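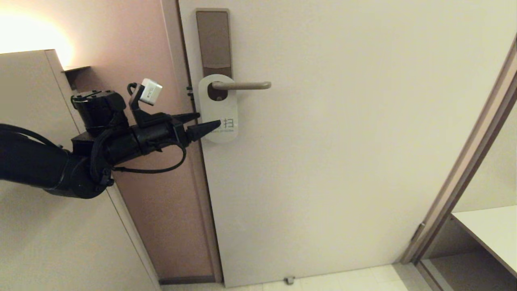
4. Baking scones and sheet cakes

Read Section 2 (First use) before you bake in the Wellix countertop oven.

4.1 Scones

1. Slide the wire rack into the middle position.
2. Turn the dial to BAKE and set the temperature to 425°F.
3. Wait for the beep. The light next to the dial turns green.
4. Line the tray with parchment. Trim any paper that hangs over the sides.
5. Place the scones on the tray so they almost touch. They rise higher this way.
6. Set the timer for 12 minutes and press START.
7. Turn the tray front to back when 3 minutes are left.

Note: Frozen scones can go straight in. Add 3 minutes.

CAUTION: The glass door and top panel get very hot. Use oven mitts and keep cords away from the top panel.

4.2 Caramel or jam slice

1. Move the rack to the lower position.
2. Set the temperature to 350°F and wait for the beep.
3. Bake the base until the edges turn light brown.
4. Take the pan out, spread the filling and return the pan to the oven.
5. Bake until the filling bubbles at the sides.
6. Cool in the pan before cutting.

Note: Fill the pan no more than two-thirds full. Sugar that spills on the lower element will smoke. If this happens, press STOP, unplug the oven and leave the door closed until the smoke clears.

For sponge cakes, see Section 5. For error code 921, see Section 9.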